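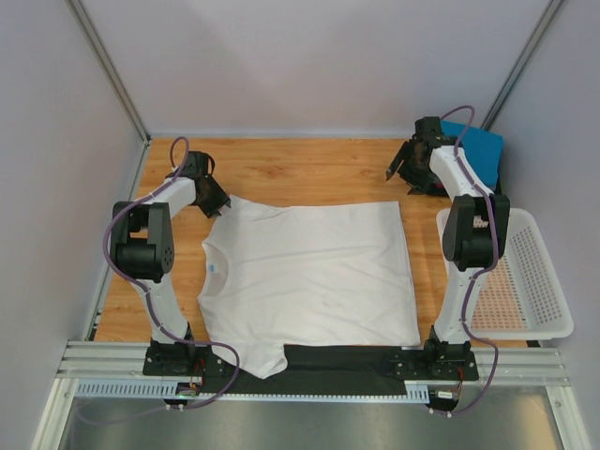
# Folding table check — white T-shirts, crew neck

Drultombridge workroom, table 2
December 14, 2021

Fill in before the first shirt of a batch is folded. Mark each line OK, FIX or N/A and write a comment if it is anything other than OK. A FIX in the Table section stops the batch. A FIX in the Shirt section sends that shirt to the side bin and the batch carries on.

## Table

- [x] **Top wiped and dry.** OK. Use the plain cloth, no spray polish. Polish left a yellow line on two shirts from the May batch and they were written off.
- [x] **No splinters or raised grain.** OK. Run the back of a hand along all the edges, front edge last. The back left corner was sanded after the last check and is smooth now.
- [x] **Table does not rock.** OK.
- [ ] **Black cloth strip along the front lies flat.** FIX, done on the spot. One end had rolled under. Pulled straight and pressed down. Shake it out at the end of the day, dark lint on a white shirt is the most common return we get from Flustholm.
- [x] **Lighting.** OK. Both ceiling tubes working.
- [x] **Floor clear where people stand.** OK. Empty cartons moved to the wall.

## Shirt, laid out

- [x] **One shirt only on the table.** OK.
- [x] **Collar to the left, hem to the right.** OK. This is the direction on the Nautiyal fold sheet. The older sheet has the collar at the top, please throw it out if you find one.
- [x] **Label inside the collar present.** OK, small and blue. If the label is missing, side bin.
- [x] **Sleeves.** OK. Short sleeves only on this table. Long sleeves go to table 5.
- [ ] **Whole shirt on the wood.** FIX. The lower left corner hangs slightly over the front edge and onto the black cloth. Move the shirt back before folding. If it is folded from there the first fold comes out crooked and the collar ends up off center.
- [x] **Hem straight.** OK. Straight edge, no need to pull it.
- [ ] **Smooth enough to fold.** OK with comment. Only a little wrinkling over the body. Flatten with the palms from the middle outward. Do not tug at the hem, it stretches the knit.
- [ ] **Marks.** FIX. Faint gray marks on the lower part, along with creases. Check again after smoothing, as a crease can look gray under these lights. If a mark is still there, side bin with a note saying where it is. Do not rub it with a damp finger.

## Fold

To be checked on the first shirt and then on every twelfth.

- [ ] Sides folded in to the same width
- [ ] Sleeves tucked flat, nothing sticking out at the edge
- [ ] Hem brought up to just under the collar
- [ ] Collar round and centered, label readable
- [ ] Finished shirt fits the Funik board without being pushed

Left open until the shirt has been moved back and looked at again. Please don't tick these from memory at the end of the shift — the last sheet had all of them ticked in the same pen stroke.

## Stacking and packing

- [x] **Shelf clean.** OK.
- [x] **Stack height.** OK. 12 shirts to a stack, collars all facing the same way. Higher stacks lean and the bottom shirt has to be folded again.
- [ ] **Bags.** FIX. Nearly 5 packs left of the medium size. More needed before the next Flustholm order.
- [x] **Side bin labeled and emptied.** OK.

## To do

1. Move the shirt back from the front edge, smooth it, check the marks.
2. Finish the Fold section.
3. Order medium bags.
4. Put a strip of tape on the wood to show where the bottom of the shirt should lie. This was asked for on the last sheet too and is still open.

Keep this sheet in the blue folder by the door.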